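Small bricks on the big table

When the children finish building, many bricks stay on our wooden table, and some of them stay joined. In my first years I put everything into the box as it was. After one winter the small pieces were stuck together so firmly that Hongmei Yin from the Lirnwood toy library had to separate them with me for a whole evening in February.

Now I do it in this order. First the single 2x2 bricks go to one side, because they are lost most easily. Then I look for pieces that are still joined, and I open them before they go in the box – sloped ones also. Do not use teeth or a kitchen knife. Hold the lower brick flat on the table and rock the upper one gently from the short end. 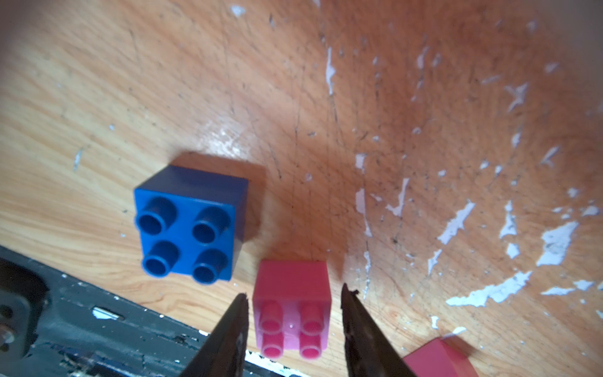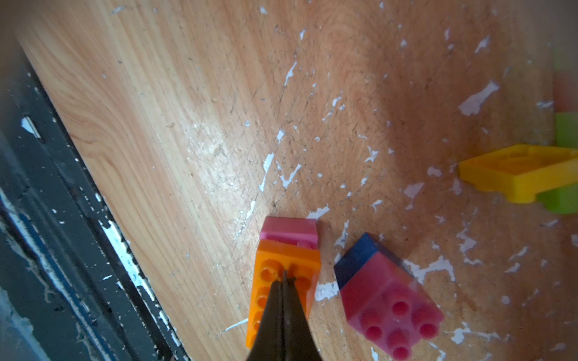

Blue and pink 2x2 bricks in the first picture, joined pieces in the second.

For washing, I take 25 bricks at one time in a net bag, with lukewarm water and a little dish soap. The hollow studs keep water inside, so turn the bricks with studs down on a towel and leave them until morning. An old table with scratches should be wiped too – crumbs like to sit in the grain.

Zixuan Yu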